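Llewellyn, tercera parte: el planificador y las esquinas
2018-05-11

Sigo con el port del planificador de Llewellyn al simulador. En la entrada anterior dejé el mapa de ocupación publicando a 8 Hz y una lista de fallos sin clasificar. Esta semana he separado los que son de percepción de los que son de planificación, que en el log salían mezclados.

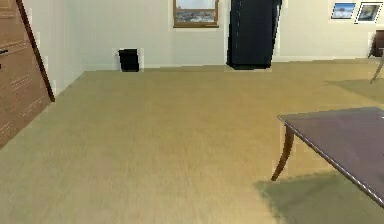 El registro completo de Presby tiene 3,143 fotogramas. Lo primero fue reproducirlo con la pose verdadera del simulador en lugar de la odometría visual. Con eso desaparecen casi todos los saltos del mapa, así que el planificador queda absuelto de esa parte. Los que quedan coinciden con tramos de pared lisa: pocos puntos característicos, emparejamientos malos y una covarianza demasiado optimista.

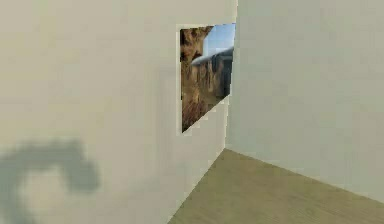
Esquina con pared lisa y un cuadro de paisaje.

He subido el mínimo de inliers y, cuando no se alcanza, el filtro propaga solo con el modelo de movimiento. Es una solución fea - el error crece mientras dura el tramo - pero la covarianza crece con él y el planificador reduce la velocidad. Ustar, que es como llamo al módulo de costes, ya leía ese valor y no lo usaba.

Lo segundo es el mobiliario. El mapa 2D a una sola altura ve las patas de una mesa y no el tablero, y el camino más corto pasa por debajo. Ahora proyecto al plano todos los vóxeles hasta la altura del robot, con 4 celdas de inflado. 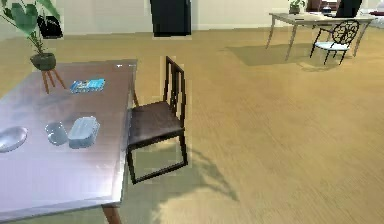 Mesa, sillas y escritorio al fondo, con suelo libre entre medias.

Queda pendiente el caso de las sillas con respaldo de listones: el filtro de ruido se come parte de los vóxeles finos. De momento lo he desactivado. La rama se llama flosolness y compila, aunque 3 pruebas siguen en rojo por un cambio de marco de referencia que aún no he propagado.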